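Grevden Table Laundry – data card

Status: second release, November 3, 2023
Maintained by: Anisa Oei
Files: 1367 clips, plus one notes file per household

What is in it

Grevden covers the folding of small household cloth on the table people already use for everything else. Towels, child-size tops, the odd pillowcase. There are no laundry rooms in it and no ironing boards. The tables keep whatever was on them: food, covers, cords, things waiting to be put away.

I was doubtful that this needed a set of its own, and I'm still not fully sold. Plenty of cloth folding data exists. Most of it was shot on a bare flat top with a square of plain fabric in the middle, and I have never folded laundry in that situation. 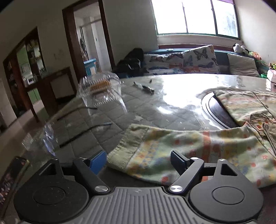

Floral towel on the covered table, food container still out, sofa behind.

Surfaces

The quilted tablecloth under a clear sheet turns up a lot. It makes trouble for two reasons. The sheet shines wherever the window hits it, and the diamond stitching below it reads as texture that a hand can never reach. Anyone training on edges should look at these clips before trusting a score. Pale cloth on a bright patch is the worst case, and I'd expect any method that claims otherwise to have skipped them.

The lazy Susan is also a nuisance. Cloth dropped over it doesn't lie flat, and a fold started there tends to come out crooked. We left those clips in.

Labels

Each clip has an item label and a state label. Item labels are dependable. State labels (spread, part folded, folded, heap) are much less so. The line between "part folded" and "heap" was drawn by whoever was labeling that day, and when we relabeled a batch in March the two passes disagreed more than I would like. Treat the two as one class if you can.

"Folded" means the person stopped. It does not mean neat.

Children's clothes

Child-size garments are the hard part of the set and probably the only part that justifies it. They are small, they have linings and borders and buttons, and the back of the fabric often looks nothing like the front. A sleeve or a turned-back edge can pass for a separate piece of cloth. The usual advice to find the neckline first and work down from it is fine until the neckline is under the rest of the garment.

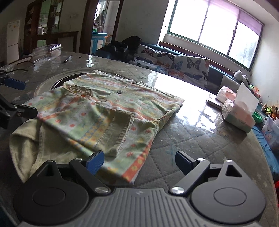
Mitra Esfahani: I'd go further and drop the neckline advice completely. With little button tops I do up one button, turn the whole thing face down and fold the sides in. If it's still a lump after that I roll it. Also, your notes file calls every one of these a "shirt" and a few are plainly jackets.

The jacket point is fair and is now an open issue. I have not adopted rolling as a label, as we have 19 clips of it and that isn't enough to learn anything from.

Known problems

– Patterned cloth is overrepresented. Results on plain white items will look worse than you expect.
– Matching sets are not linked. A top and its bottoms may sit in different splits.
– The Dastiscombe clips have no state labels at all.
– The target was 2000 clips. We did not reach it, and older pages that give that number are wrong.

Use

Fine for studying messy tables and awkward garments. I would not use it to compare folding styles, and I'd be wary of any paper that does. Send corrections to the issue list with the clip name and the label you think it should have.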